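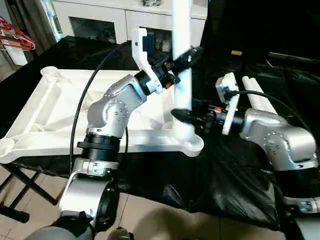 ## The Slow Class at Binska

Heloísa Brandão opened her judo club with 22 mats and almost no students. Her evening class for beginners over 50 was an experiment, and in the first month they practiced only how to fall.

"People wanted to throw each other," she says. "I told them to wait until November."

Delia Cisternas joined after a knee operation. She bows, sits down on her heels with some care, and makes 20 back falls before the others have tied their belts. Her yellow belt exam is next – she has chosen her partner already, a tall man who, she says, falls very politely.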